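Suvwood Creature Feature Nights: Frequently Asked Questions

What is Creature Feature Nights?
A monthly screening series of monster movies, mostly from the 1950s through the 1980s. The season opens in April and runs for 6 months, with one double bill a month at the Suvwood.

How do I get tickets?
Buy them online or at the box office, which opens an hour before the first movie. One ticket covers both movies. Seats are not reserved.

Are the movies shown on film?
Some are. We use a film print when we can borrow one in decent shape. Otherwise we show a digital restoration. The format is listed next to each title on the schedule.

Is it okay for kids?
That depends on the movie. Most of the older titles are fine for ages ten and up. Later ones can be bloody. Check the rating on the schedule before you buy.

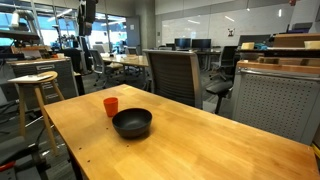
What time does the second movie start?
The second movie starts 20 minutes after the first one ends. If you only want to see the second one, come in during the break and show your ticket at the door.

Will you announce the mystery movie ahead of time?
No. The last double bill of the season always includes one title we keep secret until it starts. We don't give hints by email.

Can I suggest a movie?
Yes. Use the form on the contact page and put the title and year in the subject line. We can't answer every message. Rights for some movies are hard to clear, so a popular request may still take more than one season.

Do you show trailers?
We show vintage trailers before the first movie. There are none before the second.

My ticket didn't arrive. What should I do?
Check your spam folder first. If it isn't there, write to us with the name on the order and we will resend it.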